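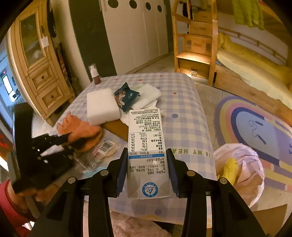
Fig. 8: Milk carton with nutrition table, values per 100 mL

8. Setting up the food diary on the Candosen kitchen scale

The box says the diary "sets itself up". It does not. Allow yourself an evening, and keep the printed leaflet to hand for the button names, though its order of steps is wrong from the second page onwards. The steps below were written for the Candosen with the Geum app. Owners of the older Fornero scale can follow them too, except where noted.

Before you start

Put the scale on a hard, level worktop. A folded tea towel under one foot is enough to spoil the reading, whatever the leaflet claims about "smart levelling". Fit fresh batteries. The ones supplied are for the shop display and may not last through the set-up.

8.1 Pairing

1. Turn the scale on with nothing on the plate and wait for the zero to stop flickering.
2. Open Geum and choose Add scale. Skip the offer of a free trial; the diary works without it.
3. Hold UNIT and TARE together until the display shows two dashes.
4. Type 1369 when the app asks for a code. Every Candosen uses the same one, so do not mistake it for security.
5. Wait. The progress bar means very little. If the dashes are still there when the screen dims, go back to step 3.

Note: Fornero scales have no TARE button. Hold UNIT alone.

8.2 Turning off the guesses

The app arrives with "Smart Portions" switched on. It looks at the weight on the plate and suggests a food. In our kitchen it took a saucer of lentils for a chicken breast and logged it without asking.

1. Go to Settings, then Diary, then Portions.
2. Set Smart Portions to Off.
3. Set Confirm Before Saving to On.
4. Close the app fully and open it again. Check both settings, as the first has been known to creep back after an update.

8.3 Entering a food by hand

The barcode reader is quicker, but what it fetches was typed in by other users and may belong to an old recipe or a different size of pack. Use the label where you can.

1. Choose New food and give it a name you will recognise in February.
2. Pick the basis first: per 100 g or per 100 mL. Changing it later clears every box below.
3. Copy the energy figure. If the label gives kilojoules, tap the unit and choose kJ. Leave the conversion to the app, one of the few sums it does well.
4. Copy protein, fat and carbohydrate. Leave a box blank if the label has no figure for it. A zero counts as a real zero in the weekly chart.
5. Tap Save, then open the entry again and read it back against the pack.

CAUTION: The scale weighs in grams. Its mL setting assumes that whatever is in the jug is water. For oil or syrup, use a measuring jug and type the amount in.

8.4 Checking the result

Weigh something whose weight you trust, such as a sealed bag of sugar, remembering that the bag weighs something too. If two readings in a row disagree by more than 2 g, repeat the zeroing in 8.1 and try again. The Deretti calibration weight sold alongside the scale does the same job at a higher price.

If the diary total still looks wrong, open the day's list before blaming the scale. Look for items saved twice, and for anything you did not eat.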